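A mesa do Petro, de pé e sem tralha

Conheci o Petro Holovko num curso da Brastex e desde então queria que ele me contasse como consegue trabalhar com tão pouca coisa em cima da mesa. 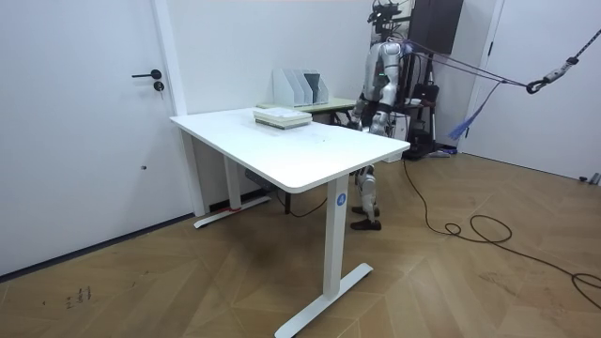 "Eu era um acumulador, pode escrever", ele me disse, rindo. Trocou a escrivaninha antiga por uma mesa branca para trabalhar em pé e levou 2 meses para se acostumar (as pernas reclamaram bastante!). A papelada foi toda para os porta-revistas, na mesa estreita encostada na parede. "Livro eu deixo numa pilha só, lá no fundo. Se começa a segunda pilha, eu paro tudo e arrumo."

Perguntei dos cabos – meu drama pessoal – e ele suspirou. "Ainda tem um pendurado ali embaixo. Um dia eu prendo."

E a cor? "Branco suja, né? Mas eu passo um pano às 11, antes do café, e pronto."

Em março ele quer mexer na iluminação. Já me pediu para voltar.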